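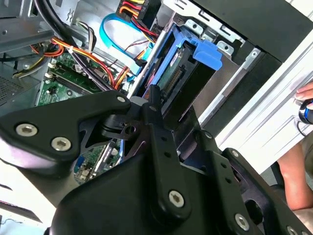

A drive caddy (also drive sled, drive tray or, among people who have just broken one, "the blue thing") is a removable carrier that holds a hard disk inside the drive cage of a desktop computer. It takes the place of the four screws that used to do the job, at least one of which was traditionally lost inside the case. Caddies are most common in office towers built for large buyers, where a technician may have to open 40 machines in a morning and would like to go home afterward.

Design

Most caddies are a single piece of molded plastic, bent around the drive and gripping it by short pins that sit in the drive's own screw holes. A tab or a pair of tabs at one end locks the carrier into the cage. Squeezing the tabs frees it, in principle. The drive may be mounted flat or on its edge, depending on how much room the designer had left after everyone else was finished.

The cage itself is nearly always folded sheet steel, punched with holes of several shapes. A few of these take screws or pins. The remainder are for airflow, or for a model that was planned and never sold, or for snagging the sleeve of whoever is working there.

Color

Many manufacturers mark the parts that an owner is allowed to touch in a bright color, with blue a frequent choice. The convention is helpful and loosely observed. Some makers also use blue for data ports, cable clips and other items that have nothing to do with release tabs, so that a newcomer who pulls on everything blue will get the drive out along with a good deal else. Jadmont, whose towers filled a great many school offices, used blue for caddies and green for fan clips in the same case, then swapped them on the following model. The service guide covers the change in a footnote.

Cabling

A SATA drive needs two connections, a narrow one for data and a wider one for power. Data cables come in black, red, light blue and whatever else the supplier had that week, and the color carries no meaning at all, despite what is said on forums. The power lead comes off the main bundle from the power supply, in which yellow wires usually carry 12 volts, red 5 volts, orange 3.3 volts and black the ground.

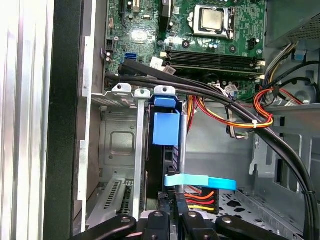

Cable routing is the part of the subject on which published advice and observed practice differ most. Manuals show each lead folded along the wall of the chassis. In the field, leads take the shortest path between two points, then sag. A cable tie is often found holding together wires that were going the same way regardless.

Removal

With the power cord out and the side panel off, the case is laid down with the opening facing up. The data and power connectors come off first, pulled by the plug and never by the wire. The tabs are squeezed and the caddy slides out. If it does not, the usual causes are a second latch, a screw added by a previous owner who did not trust plastic, or a cable still attached at the back.
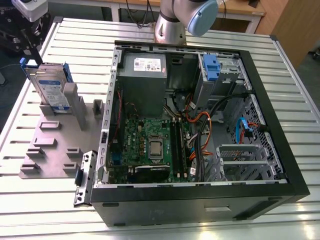
Drives pulled from a working machine are normally labeled at once. Drives pulled from a scrapped one are normally stacked, with the intention of labeling them later. The carrier tends to stay with the drive in both cases, and this explains why so many secondhand towers are sold with an empty cage and a listing that says "just add disk."

Replacement and compatibility

Caddies are rarely interchangeable. Two carriers may look identical and differ by the placement of one pin. Prodine sold more than 15 versions of its edge-mounted caddy under a single part number, told apart by a letter molded on the inside, where the drive covers it. The repair writer Teodoro Dela Peña sorted a crate of 581 loose carriers for the Samonte parts exchange and reported that the largest group was "does not fit anything we have."

Capacity has had little effect on the design. A 500 GB disk and one many times larger share the same outer dimensions and the same carrier. Solid-state drives, being smaller, require an adapter bracket, sold separately, or double-sided tape, sold everywhere. Voltell offered a bracket of this kind in blue. It is fastened with four screws.

See also: Drive bay; Hot swapping; Thumbscrew; Cable tie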